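About Cullside

Who we are

Cullside plans and installs automation for small workplaces that pack, sort and assemble by hand. The company was started by Afshin Moradi and Rekha Pisharody, who had both worked in packing before they worked in engineering. We have eight employees and one office, in Goltthorpe.

How we work

Each project starts with the people who do the job now. They show us the task at their own pace, using a hand-held gripper with two jaws, and the recorded motions become the basis for the robot's program. Sumathi Acharya runs these sessions. Prakash Mudaliar reviews the recordings and marks where a grip or an approach angle needs more work. For the Kaimal packing line, the review set came to 2,347 motions.

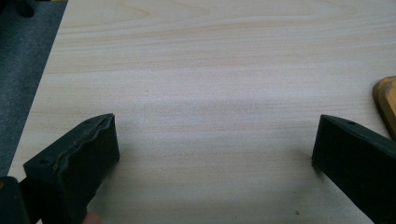 Hand-held gripper over a wood tabletop, jaws open.

What changes for staff

Automation moves tasks between people and machines, and we put those moves in writing before installation. At Kaimal, five packers kept their positions. Repeated lifting went to the robot cell – inspection, changeovers and fault clearing stayed with the crew. Training took roughly 2 weeks per person. Shift lengths and pay grades were not altered.

Some tasks are left manual. Soft packaging and mixed returns still go faster by hand, and our quotes say so.

Support

Andor Szűcs handles service for all installed cells, including those running our Uvar controller software. Operators can call him directly. Site visits for new projects resume in July.

Page last revised May 21, 2019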